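ATA DA REUNIÃO ORDINÁRIA DO GRUPO DE LANCHES DA COOPERATIVA DRASIS
Sala de provas, edifício Casado
11 de julho de 2019

A reunião abriu com 7 presentes, mais um do que as cadeiras. Lida a ata anterior, foi aprovada com uma correção: onde se lia "pão aceitável" passa a ler-se "pão".

1. Fornecimento de verduras

A Skutlow confirmou as entregas até ao fim de agosto, com o preço mantido e a alface a chegar antes da abertura. Foi perguntado o que se entende por "antes". A questão segue por escrito.

Discutiu-se de novo se a couve roxa e a alface devem ir para a bancada em recipientes separados. A favor da separação falou quem lava os recipientes, o que surpreendeu a mesa. Contra falou quem monta as sanduíches e prefere ter as duas verduras à mão no mesmo sítio. Ficou assente que continuam juntas numa só caixa transparente, couve de um lado e alface do outro, pousada dentro do tabuleiro.

Quanto ao corte, mantém-se a couve em tiras compridas. A proposta de as encurtar foi rejeitada por 4 votos contra 3, depois de um debate mais demorado do que o do orçamento.

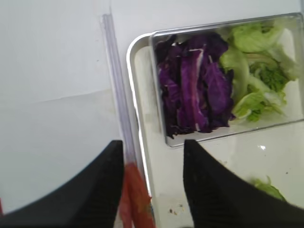 2. Orçamento

Gastaram-se 296 euros em ingredientes no último trimestre. O valor foi considerado alto por quem não come na sala e baixo por quem come. O fiambre continua a ser a maior despesa. Fica autorizada a compra de 40 pães redondos para as provas de agosto, à padaria do costume.

O papel branco para forrar os tabuleiros está a acabar. Foi sugerido usar cada folha dos dois lados. A sugestão não teve quem a secundasse e o proponente pediu que não constasse em ata — consta.

3. Montagem da sanduíche da casa

Retomou-se o ponto adiado na reunião anterior, a ordem dos ingredientes. A ficha em vigor, herdada do refeitório de Anddale, manda pôr o fiambre sobre a base do pão, depois a alface e por fim a couve roxa. É omissa quanto ao tomate, que cada um tem colocado onde lhe dita a consciência.

Houve queixas sobre as dimensões. A alface tem direito a sair do pão, segundo a maioria, por dar boa apresentação. Já a tira de couve atravessada de um lado ao outro foi descrita como "ambiciosa". Propôs-se dobrá-la. Propôs-se também um pão maior, proposta remetida para o ponto do orçamento, que já estava encerrado.

Sobre as migalhas no papel, lembrou-se que o tabuleiro se limpa entre uma montagem e a seguinte. Todos concordaram, com a facilidade de quem conta que seja outro a fazê-lo.

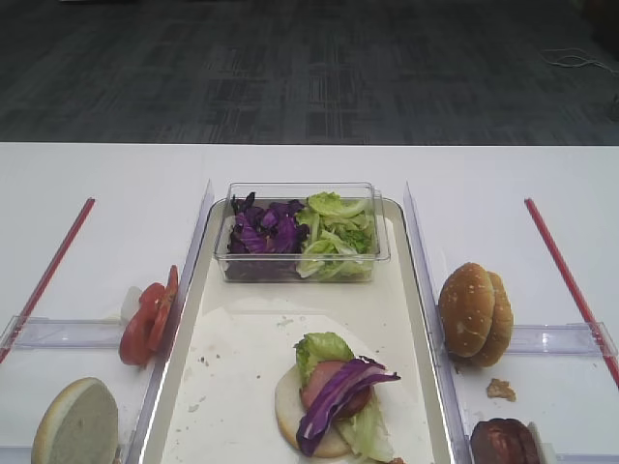 DELIBERAÇÕES

Tomate: as rodelas passam a ficar deitadas num prato próprio, e deixam de ser encostadas de pé junto ao tabuleiro. Aprovado por unanimidade.

Couve roxa: uma tira por sanduíche. Quem quiser duas assume a responsabilidade.

Ficha de montagem: será reescrita com o tomate incluído e afixada à altura dos olhos. Não se definiu de quem.

Papel: encomendar já.

Pão maior: adiado para agosto.

4. Outros assuntos

Foi pedido que a alface não fique na bancada durante as reuniões. O pedido foi registado às expensas da alface, que lá continuou até ao encerramento.

Nada mais havendo a tratar, lavrou-se a presente ata, que vai assinada por quem presidiu e por quem a secretariou.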